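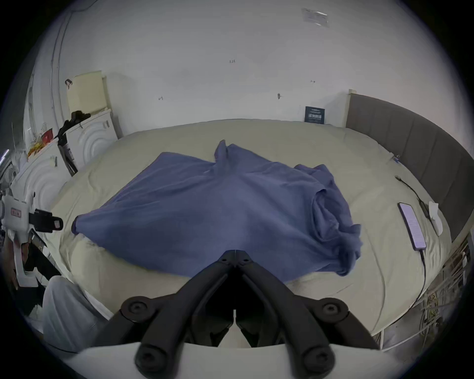 Packing light for Tamness (my third go at it)

I'm off to Tamness again in October and I can't wait! Nine days on foot along the coast path, finishing at Irnholm, with one small rucksack and no taxi service moving my bags ahead of me. The first year I took far too much. The second year I took too little and had to buy a jumper in the harbour shop that made me look like a tea cosy. This time I think I've got it.

Clothes first. Three T-shirts, one worn and two carried, and the blue one is definitely coming. Two pairs of walking trousers, both quick drying. Three pairs of wool socks, plus a fourth pair that lives in a dry bag and only comes out in the evening. Putting on clean dry socks after a day of rain is one of the great pleasures of my life and I won't hear a word against it.

I've also changed how I pack. I used to fold everything into neat squares, and by day two the whole lot was a jumble. Roya Mazandarani, who I walked with for most of last year's trip, rolls everything tightly and stands the rolls on end, so you can see all of them from the top of the bag. I tried it at home last week and got the lot in with room left for a loaf of bread. A whole loaf!

Waterproofs are the one thing I've spent proper money on. My old jacket weighed over 300 grams more than the new one and let water in at both shoulders. The trousers I already had are fine, a bit noisy, but fine.

Then food. There's a long stretch in the middle, 13 miles between the last café and the next village, and I was so hungry on it last time that I ate a raw stock cube (don't). So I'm taking oatcakes, hard cheese, dates, and a 200 gram bag of the salted almonds Keyvan put me on to. He swears by cold rice pudding as well, straight from the tin, but tins are heavy and I'm not carrying one up those steps at the headland.

What I'm leaving behind this year: the second book, the travel kettle, the big towel, the sandals. I went back and forth over the sandals. If you've stayed at the hostel in Irnholm you'll know how cold that bathroom floor is, so I may yet change my mind at the door.

The route is the same as before apart from the last day, when I want to go inland past the old quarry and come down into Irnholm from the top. Antigoni did it in spring and said the view over the bay is worth every bit of the climb, though the path gets boggy near the second gate and she lost a boot in it for a minute or two.

If anyone has walked that bit in wet weather, do leave me a comment. I'd love to know whether gaiters are worth the space.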